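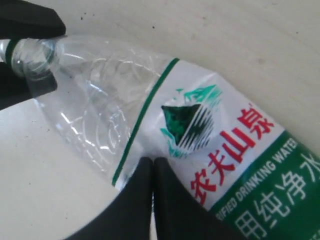 Equipment Review: Ustinari Fingertip and Cable Service Kit

The Cumer Equipment Office reviewed this kit on the two-arm bench cell at the Ikgate site, which handles plastic bottles. The kit contains 4 replacement fingertips, a set of cable ties, an alignment gauge and a printed manual. It is intended for routine service every 200 operating hours.

Fitting the fingertips is straightforward. The screws are the same size throughout, and one technician completed both grippers in a single morning. The manual should state the tightening order more clearly, as it appears only in a footnote.
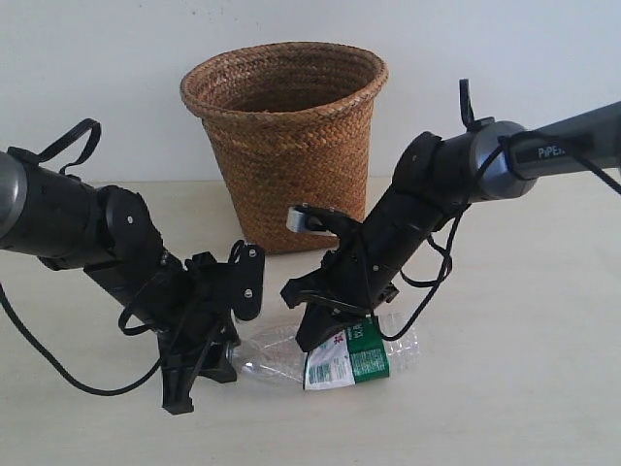
Cable slack requires more attention. Each arm must be moved by hand through its full reach before any tie is closed. The ties supplied are too short for the wrist joints, and the office used Yaman ties in their place. Alignment was checked with the gauge, first on each gripper separately and then with both lowered to the table.
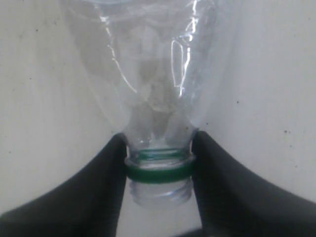

Does the cell need to be recalibrated after the fingertips are changed?
A short check of the closing position is sufficient, unless the gripper body has also been removed.

The cell then ran 1,720 grip cycles on thin-walled bottles. Grip remained even on both arms, and one screw on the left gripper was retightened during the January service.
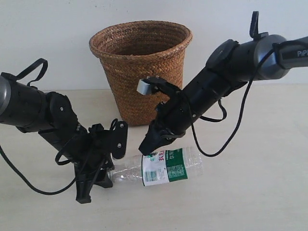
Page last changed: Feb 28, 2020

The kit is approved for purchase by sites operating the same cell. Longer ties should be ordered separately. Used fingertips are to be returned to the Ikgate parts store with the service sheet attached.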